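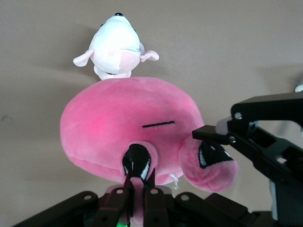
Re: Second gripper for the plush cell – worth it?

bolt_circle
Quotes are in. Braseck wants 1,182 per gripper, Pronport 1,136. Both exclude the wrist camera. We handle soft goods only, the big pink plush being the worst of them.

Trondness
Pronport. The 46 you save pays for finger pads.

kerf86
Disagree. Check pad lead times first. Ours took 3 weeks, and narrow fingers bunch the fabric. Budget wide pads from day one.

bolt_circle
Two narrow fingers on the lower part do squeeze fabric up between them. Flat pad on the other arm is what I'd standardize on.

Trondness
Then price pads for both arms – four sets, with spares.

kerf86
And a line for cables. Bellamy left that off our quote.

bolt_circle
Adding both. PO goes in October.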